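We use cookies to improve your experience on this site. By continuing to browse you accept our cookie policy.

Reading time: 4 min

A day at the Garba marketing fair

January 17, 2021

In November I spent a day at Garba, the trade fair for people who work in marketing and internal training. I went with a narrow question. Our agency hires two or three juniors a year, and we have never agreed on how to test them. Half of us want a written exam on the basics. The other half want to hand over a laptop and a real brief and see what comes back. I wanted to hear how other firms do it.

The fair was smaller than the year before. Entry was by time slot and the aisles were wide. I had booked the 9:30 slot and was inside a few minutes later with a paper map and a badge that had my company name spelled wrong.

Fostemex

Fostemex sells assessment software to agencies and in-house teams. Their stand had four screens, all running the same demo. The candidate gets a client email, a budget and an open browser, and has to write a one-page campaign plan. Everything on the internet is allowed. The software keeps a log of which sources the candidate opened and how long each one stayed open.

I asked who reads the log. The man at the stand said that most customers look at it only when the plan is either very good or very weak. That seemed sensible to me. I would not want to read twelve pages of browser history for an average plan.

The price is set per candidate, with a minimum order I found too high for an agency of our size. They said a smaller package was being discussed. I left my card.

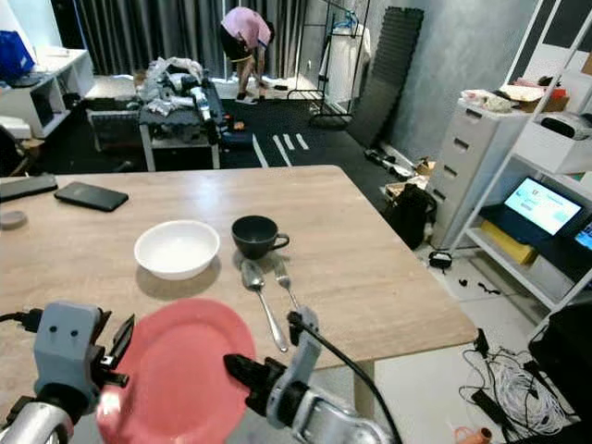 Justatex

Justatex takes the opposite view. They run closed-book tests for brand managers, and they make no excuses for it. Their argument is that a person in a client meeting can't look things up while the client is talking, so the basic terms have to sit in the head already. The full question bank has 1000 questions, and each test draws 40 of them.

I took a short version at the stand and got two wrong, both on media buying. One of them I still think was badly worded. It asked for the "normal" order of steps in planning a campaign, and in my experience that order depends on who the client is and how late they called.

What I liked was the report at the end. It was one page, with no colored charts, and it told me which topics to read up on. A junior could take that home and use it.

The talk on briefs

At eleven I went up to the small hall for a talk on writing briefs. The room was half full because of the seating rules. The speaker came from Priltik, a consulting firm that works mainly with retail chains, and spent the first ten minutes on the history of the firm. I could have done without that.

The rest was better. Priltik had taken one brief, for a regional bakery chain, and given it to four teams with no contact between them. We were shown all the answers side by side. Three had the same idea, more or less, with a different slogan on top. The fourth team had gone to the shops and talked to customers, and had come back with a proposal to change the opening hours and spend less on ads.

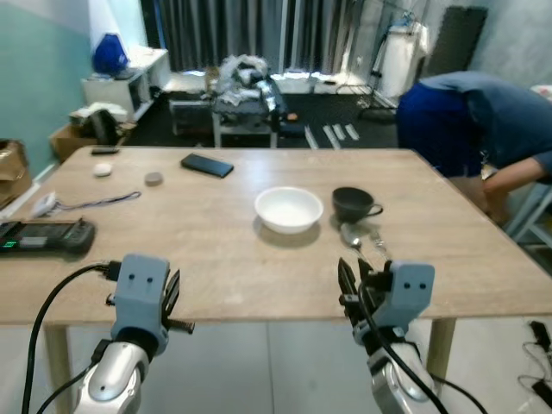

There was some debate afterward over whether that last answer was marketing at all. A woman in the row ahead of me said her clients would never pay for it. The speaker answered that the bakery chain did pay, and that the other three plans had drawn on the same handful of articles, which anyone could find on the first page of a search. I wrote that down. It touches on our own problem, since a test with an open browser may only show us who searches in the same way we do.

I stayed until the last question and then walked back through the main hall. Several stands were already packing up, though the fair was open until five.

What I took back to the office

We had our meeting the following week. We decided to try both kinds of test on the next round of applicants: a short set of basic questions on paper first, then an open brief with a full afternoon to work on it. The brief will include a phone number for the client, played by one of us, and we will note who calls.

Neither package was bought. Fostemex has since written to say the smaller one is still in planning. The next Garba is listed for November again, and I have put it in the calendar, with the talks marked ahead of the stands this time.

Contact | Copyright 2021, all rights reserved | Back to top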